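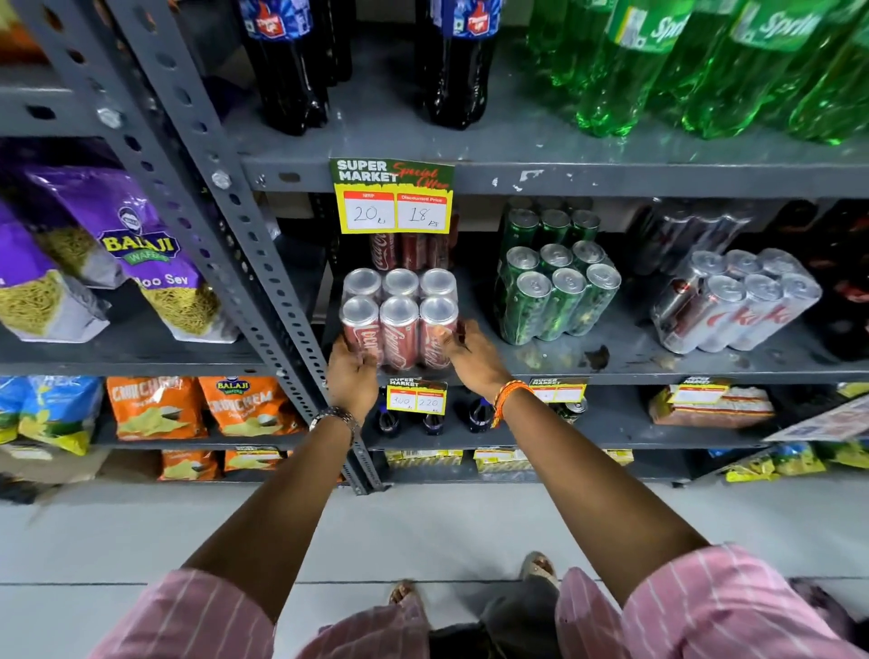 1/13
Good morning from the cold drinks shelf, which isn't cold at all, it's just what everybody in our building calls it. I've been putting off redoing this one since April and today I finally rolled up my sleeves (literally) and got on with it. A few of you asked how I set up the shop when I posted about the biscuit rack, so get some tea, I'm going to ramble.

2/13
First, the six-packs. I keep them in their wrap on the middle shelf and I move them with two hands, one cupped low on the side and the other flat against the opposite side. I used to hook my fingers into the plastic on top and swing them across. Do that long enough and one day the film gives and you're chasing cans under the freezer in front of a customer. I only needed that lesson once!

3/13
The red Coca-Cola goes with one pack in front and another straight behind it. I like them in lines going back like that because when somebody takes the front pack I can slide the next one forward without moving the neighbors. It also means I can see from the counter when a line is down to its last pack. My old way was to fill whatever gap I found, and then I'd reorder something I already had plenty of, hiding at the back.

4/13
Next to the red come the tall green cans, same idea, a pack in front and one behind. I try to keep strong colors side by side like this. My aunt shops here and doesn't wear her glasses (she says she doesn't need them, we've stopped discussing it) and she picks everything by color. If I swap the red and the green even for one afternoon she goes home with the wrong drink and I hear about it at dinner.

5/13
Diet Coke is the one I still go back and forth on. I've got that pack lying on its side at the moment. Standing up looks neater, lying down shows the red lettering along the cans, and I have one gentleman on the third floor who buys it and pretty much only him. So it can lie down if it wants to. If anyone here has a shop and sells a lot of the diet ones, tell me where you put yours, I'd love to know.

6/13
Price cards! I love these yellow and green ones. They have SUPER MARKET printed across the top, and we are a very small shop, so my cousins tease me every time they visit. But the two boxes are so handy, MRP and Discounted Price, and you write in whatever you need. This one has 20 Rs and 18 Rs. Two rupees off doesn't sound like much, and yet people stop and read it, and then they take one home.

7/13
A small tip on the cards. Write the numbers big and write them before you go to the shelf, sitting down, with a proper pen. For a long time I did them standing up against the rack and my eights looked like threes, which led to some very cheerful customers and one very long conversation with my husband. Also, clip the card to the shelf edge over the drink it belongs to. I've seen shops where it's one place over and the poor person at the till has to argue about it.

8/13
Large bottles go up on the top shelf. Thums Up is tall and dark and you can spot that thumb from the door, so it pulls people over to the drinks side. I know the usual advice is heavy things low. Mine are up there because my low shelves are at exactly the height of a toddler, and we have a lot of toddlers in this building, lovely ones, with very quick hands.

9/13
About the shelving itself, a few people messaged to ask. It's plain gray slotted angle, the kind you bolt together. It came with the shop when I took over the lease and I was all set to replace it with something prettier. My friend Tshepo Naidoo came by, gave it a good shake, and told me to save my money. I priced the nice white units anyway, and then a wall's worth of extra brackets, and the quote came to 79 thousand. We're keeping the gray!

10/13
The one thing it does need is some love on the paint. There's a dark mark on the middle shelf in front of the green cans that has beaten dish soap, baking soda, and a paste my neighbor swears by. I've more or less made peace with it. If you have a trick that doesn't take the paint off along with the stain, please, I'm all ears. No steel wool, I tried that on the biscuit rack and regretted it.

11/13
My order for doing a shelf, for whoever asked. Take one drink off at a time, wipe that patch, check the dates, older packs go to the front, newer ones behind, then move along to the next. I used to clear the whole shelf onto the floor and feel very efficient for ten minutes, and then the school kids would come in wanting chips and have to hop over everything. One patch at a time is slower and I get interrupted just as often, but the shop stays open.

12/13
And please dress for it sensibly. I do as I say and not as I do, because I'm usually in sandals, and my mother-in-law has Opinions about sandals and heavy packs on a tiled floor. She's right. I own a perfectly good pair of closed shoes and they live at home by the door, where they're very comfortable. I'll bring them to the shop this week. I said that last week too.

13/13
Next job is the snacks, which share the same rack and have been creeping into each other's space all month. I'm thinking of moving the peanuts up closer to the drinks, because the cricket crowd always wants both and then has to make two trips. If you've tried something like that in your own shop let me know how it went. Thank you for reading all this, I know I go on. Okay, somebody's at the counter, it's the gentleman from the third floor, and I bet I know what he wants.

Adding one more since people are asking in the replies: yes, we sell single cans too. I open one pack of each and keep those in the fridge by the counter, and the wrapped ones on the rack are for people who want the whole lot. If you only want one, ask me for a cold one, please don't tear into the plastic. I say this with love to the boys from the second floor.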